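Forums > Furniture & Finishes > Veneer and Figured Wood

Home | New posts | Search | Members | Log in

Burl table tops – too much pattern for a small dining room?

gravelroad_kit
August 2025
I have been going back and forth on this for weeks and I need other wood nuts to weigh in. I found a round-ended table with a walnut burl top at Hillavov, the secondhand place out past the mill, and I am in love with it! The swirls are huge. My dining room is small, with patterned curtains and a rug that is already pretty busy. Do I go for it, or will I be sick of it by spring? The top is 40 inches across at the widest point and they want 246 for it.

plainsawn
I'd pass. Burl is great on a box lid or a clock case. A whole table of it gets tiring, and you will want to cover it with a cloth inside a month. Then what did you pay for? Straight grain oak goes with everything.

Sulemana
Hard disagree with plainsawn. I've had a heavily figured top for years and I still catch myself staring at it over breakfast (my coffee goes cold a lot). The trick is to let it be the loud thing in the room. Swap the curtains for something plain and keep the rug mostly under the table. 246 is a very good price if the veneer is sound.

gravelroad_kit
Veneer seems sound to me. There is one spot near the edge where I can feel a little bump with my fingertip. Should I worry?

oldhideglue
Tap it with a fingernail. If it sounds hollow compared with the area around it, the veneer has lifted. That's fixable if the old glue is hide glue – damp cloth, warm iron, a block of wood clamped over wax paper overnight. Go easy on the heat or you'll cloud the finish. I did one last winter with 37 separate bubbles and it came out beautifully. One bump is nothing!

plainsawn
Or it's modern glue and the iron does nothing except wreck the shine. Ask before you buy.

oldhideglue
Fair point. On a newer piece I'd slit along the grain with a fresh blade and work some glue under with a syringe.

Kitemine
Can I throw in a word about gloss? Everyone talks about pattern, but I think gloss is what makes people tired of a table. High polish over dark figure shows dust, fingerprints, the ceiling light, everything. Rub it down to satin with fine steel wool and wax and the same grain gets much calmer.

Sulemana
Noooo, don't take the polish off! The depth is the whole point. Dark loops with a good shine on top, and you get that leafy look that comes and goes when you walk past. I would take the dust every time.
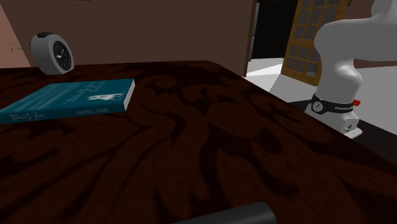

And gravelroad, go see it late in the day if they'll let you. Shop lights flatten everything. Mine goes nearly black in the corner away from the window and red-brown where the sun reaches, and I'd never have guessed that from the store.

Kitemine
OK, I'll give you the depth. I still dust mine half as often as you do, I bet.

plainsawn
Nobody has mentioned sun. Dark walnut fades, and if one end sits by a window it will go blond while the other stays dark. Rotate it twice a year.

gravelroad_kit
Update! I went back this afternoon and did the fingernail test. Not hollow, so I think it's a drip under the finish. They also knocked the price down to 221 when I asked nicely. It's coming home on Gravico's truck next week and the curtains are already in the donate bag. The rug stays. Keeping the shine for now, sorry Kitemine.

oldhideglue
Great buy. Post the underside when you get it, I want to see how the leaves are matched.

plainsawn
Still say oak. Enjoy it though, that's a fair price.

Related threads
Bookmatched or slip matched – how to tell
Wax over shellac, yes or no
Removing white rings from a polished top
Best felt pads for heavy tables
Walnut fading near a south window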